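How I Finally Got My Small Parts Drawer Under Control

I have been tinkering at home long enough to own 2,000 little things I can't name. Screws, spacers, clips, the feet off a shelf I gave away, springs that came out of something and never went back in. For years they lived in one big drawer and every repair began with twenty minutes of stirring. One August I got fed up, dumped the whole lot out and sorted it properly. It took me most of a week of evenings and I've kept it up since, so I figured I'd write down how I did it.

What you need

A set of small drawers or divided boxes (mine are old ones from Steda, bought secondhand and slightly yellow)
Two or three shallow trays with a lip
A magnet inside a plastic bag
A cheap caliper or a ruler
Masking tape and a marker
A trash can close enough to reach without standing up

Step 1: Dump it out, but in portions

Please don't tip the entire drawer onto the kitchen table like I did the first time. Scoop out about a cereal bowl's worth and work on that until it's gone. You can stop whenever you like and dinner can still happen.

Run the bagged magnet over the pile first. Anything steel jumps onto it, then you turn the bag inside out and pull the magnet away and the whole clump drops where you want it. What's left is mostly brass, plastic and aluminum (and in my case a surprising amount of cat hair).

Step 2: Rough sort by what it does

My first mistake was sorting by size right away. I had lovely rows of short things and long things and still couldn't find a wall anchor! So the first pass is only by job. Things that screw in, things that go through and take a nut, things that space or cushion, things that hook or hang, electrical bits, and a tray for "no idea."

I use dark trays for this. Light plastic parts and shiny hardware both show up nicely on black, and the lip stops the round ones from leaving. 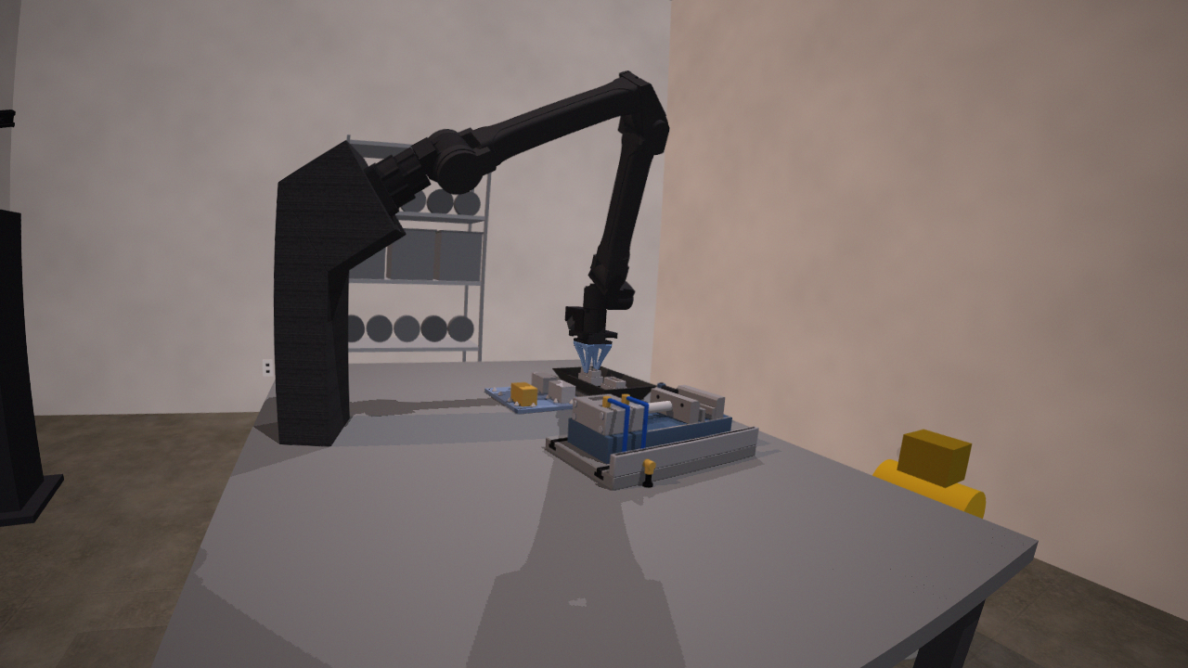 Light gray parts on a flat black tray.

Keep pieces a little apart on the tray while you're deciding. Once they start touching, my eye reads them as a heap and I go right back to stirring.

Step 3: Fine sort, only where it matters

Now get the caliper out, but just for machine screws and nuts. Measure across the threads, not the head, and write the size on a strip of tape. My friend Noura Najjar sorts her wood screws by length to the nearest eighth of an inch and I admire that very much – I have short, medium and long, and it has never let me down.

If you can't tell metric from inch, keep one nut of each common size on a loop of wire and try them on. If it spins on with your fingers all the way down, that's your match. If it binds after a turn or two, don't force it, try its neighbor.

Step 4: Deal with the mystery tray

Everyone ends up with one. I give each item a minute. If it clearly belongs to something I still own, it goes in a small bag with the name of that thing written on it, taped to the back or underside of the thing itself. Do this with furniture wrenches too, it's wonderful.

Everything else goes in a jar with the month on the lid. After a year I empty the jar. I have regretted this exactly once, over a tiny dishwasher clip.

Step 5: Label the front, and add a sample

Words are fine, but a sample is quicker. I stick one real piece to the front of each drawer with a dab of hot glue, next to the label. Bart Van den Broek, who borrows more of my hardware than I do, can now find what he's after without yelling up the stairs.

Leave two or three drawers empty. You'll want them sooner than you think.

Keeping it that way

I keep one tray on the bench for strays. Pockets, floor finds, leftovers from a kit, all of it lands there, and when the bottom of the tray is covered I put on a podcast and file everything. It's usually ten minutes or so.

One last tip on buying more: check the drawers first! I found four unopened packs of the same picture hooks when I did my big sort, and I'm still working through them.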